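From: Zodwa Molefe
To: reed-organs list
Subject: Re: Verkitz no. 514, wind loss and ciphering
Date: July 2026

> I've taken on a Verkitz harmonium from a chapel that was being cleared near
> Clunum. The number stamped inside the fall is 514. It plays, but you have to
> pump like mad to keep it going, and two notes in the bass sound all the time
> when the front stops are drawn. The bellows cloth looks fine from outside.
> Someone has put brown parcel tape along one fold, which I haven't touched.
>
> Questions:
>
> Is it worth recovering the bellows before I look at anything else? I've had
> a price from Plondel for the cloth and it isn't small.
>
> Can I clean the reeds with metal polish? Several are green.
>
> Hafþórsson says in his booklet that the Verkitz pan should never be unscrewed
> in summer. Is that right or can I ignore it?
>
> Thanks for any help. I've only done one instrument before and that was a
> small folding one.

I had a Verkitz of the same pattern apart for most of last year, so I'll answer what I can. Others on the list have handled more of them and may want to correct me.

Bellows first. I wouldn't order cloth yet. Parcel tape means that somebody once found a leak there, but it doesn't tell you that this is the leak you have now. On mine the bellows were sound and nearly all the wind was going out between the pan and the top of the windchest, where the leather gasket had gone as hard as card. I could have spent the money on cloth and still been pumping like mad.

Try this before you buy anything. Push in all the stops, pump until the reservoir is fully drawn up, then take your feet off and time how long it takes to open again. Write the figure down. Then lay a strip of wet newspaper along the joint between pan and chest, all the way round, and time it again. If the second figure is much longer, the gasket is your trouble. If there is no difference, go round the folds with a smoking joss stick and watch where the smoke is pulled in. Remember that these are suction instruments, so the smoke goes in and you won't feel a draught on your hand. Mine went from 18 seconds to 90 with the newspaper on.

The parcel tape will have to come off in the end. Warm it with a hairdryer and peel slowly along the fold, never across it. The old cloth has a rubber layer in the middle and the adhesive will lift the outer weave if you hurry.

The two bass notes. If they sound only with the front stops drawn, the pallets for those notes aren't closing. Usually it's one of three faults, and I'd check them in this order: dirt on the pallet face, a weak or unhooked spring, or a sticker that has swollen in its hole and is holding the pallet down. The sticker is the easiest to test. Lift the key with a finger and see whether the note stops. If it does, take the sticker out, mark which way round it goes, and rub it with soft pencil. Please don't sand it. Mine had been sanded by an earlier owner and rattled for months until I made new ones from dowel.

If you have to replace a spring, don't fit a stronger one to be on the safe side. One heavy key in the middle of the compass is a nuisance for ever after. I bend the old spring out a little, and if it won't hold I swap it with one from the very top of the compass, where it has less work to do.

Reeds. No metal polish, please. It gets into the rivet end and stays there, and it takes off metal, so the note goes sharp. I use a dry, soft toothbrush, always from the rivet towards the tip, with a slip of thin brass under the tongue. For the green ones, a little lemon juice on a cotton bud, then clean water, then dry them straight away on a radiator shelf. Leave a few days before you decide that any of them is out of tune. I did all my tuning on the day I put them back and had to do most of it again.

Draw them with a proper reed hook, and put each one in a numbered slot as it comes out. Egg boxes are too deep. I use a board with saw cuts in it. A few of the Verkitz reeds have the note stamped on the wrong end, so go by the position and not by the stamp.

Hafþórsson and the summer rule. I have the booklet too, and I think he had a damp workshop. What he was worried about is the pan taking up moisture while it is unsupported and then not lying flat when it goes back. That is a fair worry. In a dry room I don't see that the season matters. I took mine off in warm weather and put it back in September with no trouble. I did lay it on a flat door with a few books on it overnight, and I'd suggest the same. The screws are more of a problem than the weather. They are different lengths, and the two longest go at the bass end. Push them through a piece of card in the same pattern as you take them out. Put a long screw in the wrong hole and it will come through into a reed channel — I have the mark to prove it.

When you put the pan back, tighten from the middle outwards, a bit at a time, and stop when they are snug. A week later go round once more.

On the Plondel price: they do offcuts if you ask. For a gasket you need much less than people think, and the strip can be joined with a skived splice at the corners. I've bought from them on and off for 35 years and the leather has been good. The felt has been less even, and I now buy that elsewhere.

One more point that you didn't ask about. Look at the treadle webbing while the bottom board is off. If it's original it will be near the end of its life, and it tends to go in the middle of a hymn. Cotton upholstery webbing of the same width does the job. Fix it with tacks and not staples, so that the next person can get it out.

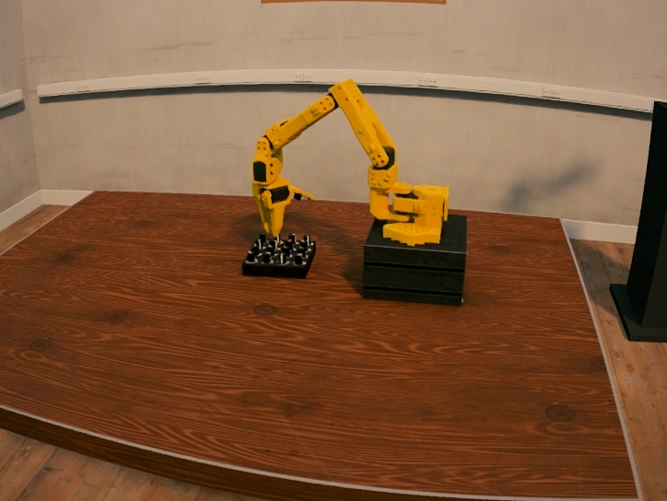

If you find that the webbing runs over a wooden roller and not a metal one, rub the roller with candle wax before you fit the new piece. Soap also works but squeaks in damp weather. I still have my old gasket, which I can trace on to lining paper and post if your pan is the same size as mine. Measure along the bass end and the front, inside the screw holes, and send me both.

Zodwa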